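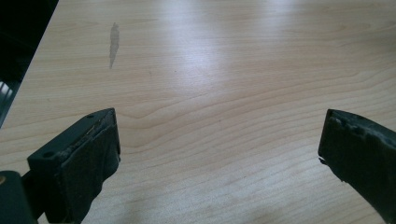
November, morning. Finish trials for the Zodetti tabletops, day 7 of cure on the second batch of sample boards. The hardwax oil is holding up better than I expected and the water-based poly is holding up worse. A light top hides less than a dark one does. On pale maple-colored wood like this, a gray smudge such as the long one near the upper left is the first thing the eye goes to, and glare off the overhead lights washes out the grain while leaving the mark plain as day. So I am grading the boards twice, once under the overheads and once by the window with the lights off.

Boards are numbered on the back in pencil. Odd numbers got oil, even numbers got poly. All of them were sanded to 180 and wiped with a damp rag to raise the grain, then sanded again by hand with the same grit. Board 5 got skipped on the second sanding and feels like it. Leave it out of the averages.

Stain tests, all left on overnight under a jar lid:

Coffee, black. Oil: faint ring, gone after a rub with a white pad. Poly: no ring.
Red wine. Oil: pink shadow, still there. Poly: no ring on three boards, slight haze on one.
Mustard. Yellow on everything. Came out of the poly by noon in the window, did not come out of the oil.
Wet steel washer. Gray-black ring on the oil boards. Poly fine except where I had nicked the edge.
Olive oil. Nothing on either.

So for stains the poly wins easily. Where it lost was the rub test. I ran the weighted felt block for 2,000 strokes a board and the poly went shiny in a stripe you can see from the door. The oil boards dulled a little and evened out when I buffed them. Counter on board 8 read 1,994 when the belt slipped. I did the last strokes by hand and wrote it down as complete.

Despina Jitaru came in after lunch and wants the sheen matched to the Bronov chairs, which are flatter than anything I have here. The matte poly might get there. She also asked about touch-ups, and that is the argument for oil. You can sand out one bad spot and oil it back in, and on the board I tried (board 3) I can't find the repair with my fingers. With poly I would be stripping the whole top.

Adhesion on the even boards: crosshatch and tape, no lift except at one corner of board 2, where I think there was glue under the finish. Check the others for squeeze-out before coating next time. A wipe with mineral spirits shows it up.

Shop was cold overnight and I don't trust the cure on anything coated late in the day. Keep new boards in the back room by the heater for the first 30 hours and write the start time on the tape.

To do:
Order a quart of the matte from Tela, and ask if they still carry the hardener.
Recoat 2 and 5.
Mustard again on oil with a second coat, wiped at one hour instead of overnight. Overnight is not a fair test for a lunch table.
Send Đàm the two rub boards so he can see the stripe for himself.
New felt for the block. The old one is loaded with finish and probably polishing more than it wears.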